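**Skukham Hall Furnishings and Rooms Group**
**Minutes of the meeting held July 13, 2025**

Present: Eylül Ertürk (chair), Eilidh Jardine (minutes), representatives of Grodholm and Softić.

**1. Minutes of the April meeting**

Approved with one correction: the storage shelving was ordered from Softić and should not have been listed under Grodholm.

**2. Work surfaces**

The chair reported that the pale surfaces in the activity room are to be kept as they are for the coming year. Members discussed a darker replacement top. Grodholm had quoted $400 per table, fitted, and the group did not consider the expense justified at present. A light finish was also preferred by those who use the room in the evening, although Ms. Jardine noted that it shows glare under the ceiling lights.

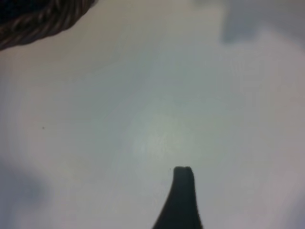 What should be used to clean the tabletops between sessions? A soft damp cloth and mild dish soap, followed by a dry cloth.

It was agreed that this wording be printed on a card and kept with the cleaning supplies. Scouring pads are to be removed from the cupboard under the sink.

**3. Lighting**

The Softić representative offered to supply three diffuser panels on trial. The group accepted, subject to confirmation that the panels fit the existing fixtures. Ms. Ertürk will send the measurements.

**4. Cables and loose items**

Members were reminded that extension cords and other loose items must be coiled and returned to the wall hooks when a session ends. A request for additional hooks was approved, with spending not to exceed $32.

**5. Budget**

A balance of $200 remains in the furnishings line after payment of the Humasine invoice for chair glides. The hooks will be charged to this line.

**6. Actions**

- Ms. Jardine: print the cleaning card; clear the sink cupboard.
- Ms. Ertürk: send fixture measurements to Softić; purchase hooks.
- Grodholm: hold the tabletop quotation open until the next review.

The date of the next meeting will be circulated by the chair.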